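OK so I finally made pierogi the way Irena Kołodziej does them and I have thoughts. Thread time!

First thing: hot water in the dough. Not boiling, just hot enough that you don't want your finger in it. Mine came out so soft I rolled it without swearing once.

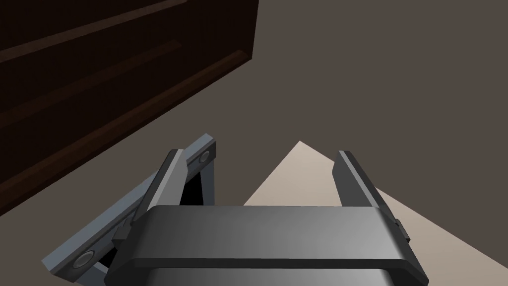
Pierogi night, part 2

Let the dough rest 40 minutes under a bowl. I used to skip this and wonder why every circle shrank back on me – never again.

Filling is potato, farmer cheese and way more fried onion than seems sane. Cool it all the way down or it'll melt right through the dough. Ask me how I know.
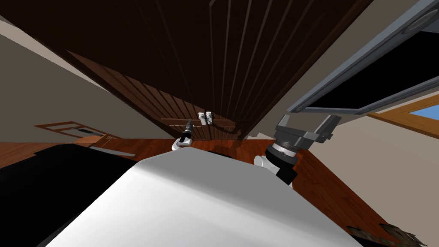 Issue 40

Dorota Śliwiński wrote to say she puts a spoon of sour cream in the dough too. Trying that next time! Barbara Sikora says butter or nothing, so you two can fight it out.

For the freezer folks: lay them out on a floured tray so they don't touch, freeze till hard, then bag them. I made over 100 back in September and 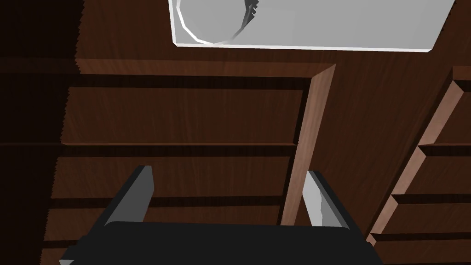 they got us through to Christmas, mostly as lazy Tuesday dinners. Boil straight from frozen, then into a pan with butter till the edges go brown.

Sauerkraut and mushroom is up next. Send me your ratios, please, mine always turns out too sour!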